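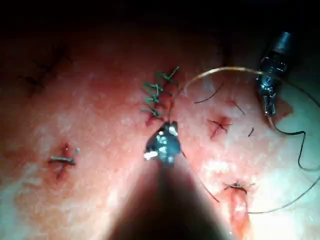
Belancombe for Android tablets and phones. Build up a river town from 1925 onward, trams, docks, the lot. Made by Linier. One-off purchase, no gems, no timers, no ads.

What you get
Full campaign, plus sandbox mode with every building unlocked. Over 80 buildings. 3 difficulty settings, you can change them mid-game. Colour-blind palette in the options menu, off by default.

Plays offline once its installed. Cloud saves only if you sign in. If you don't sign in, saves stay on the device, so export before you wipe it or trade it in. 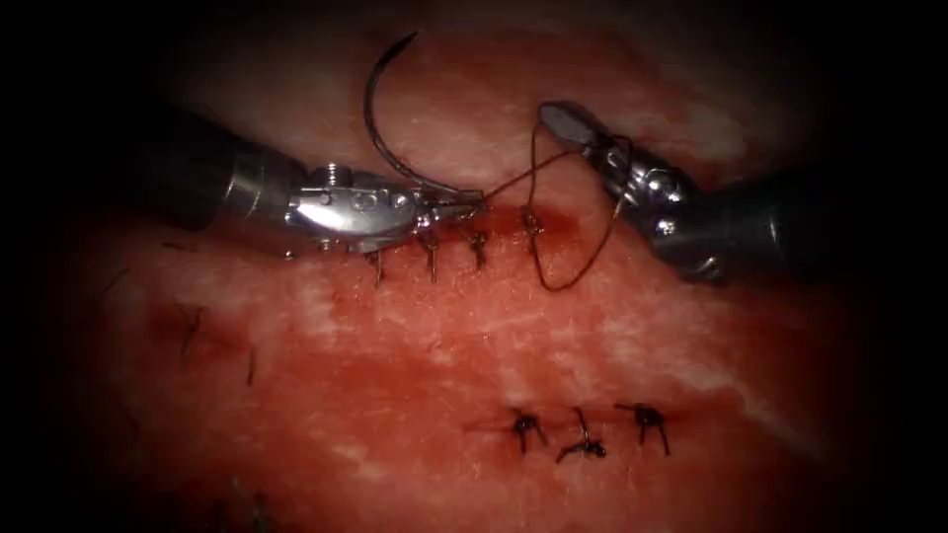 Multiplayer
2 players, same wifi or over the net. One runs the harbour, other one runs the town. Both need to own the game and both need the same version, otherwise the lobby just won't show up. Update first, then try again.

New in the September update
- Plillside map added, steep ground, hard to get tram lines in
- Grain prices fixed, they were going negative in long games
- Zoom no longer jumps when you rotate the screen
- New portraits by Samina Afridi
- Jatoi the ferry captain now shows up in sandbox too

Old saves load fine. Mods made for the previous version mostly don't, check with whoever made it.

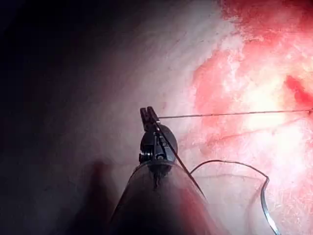
Before you buy
Needs a fair bit of free storage, clear some room before you start the download. Older phones will run it but turn the water effects down. Text is small on a phone, there's a slider for it under Display. Controllers work in menus and on the map, not in the building editor yet. Sorry, its on the list.

Refunds go through the store you bought from, we can't do those ourselves.

Soundtrack by Emanuel Furtună comes with the game, look in Extras. Not sold seperately at the moment.
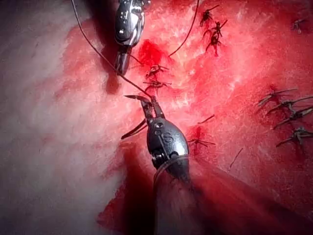

Two instruments at work among the tied knots.

Support
Use the form in the game, Help then Report, it attaches your version number for you. Replies most days, slower on a Saturday. Say which map you were on and whether you had mods running.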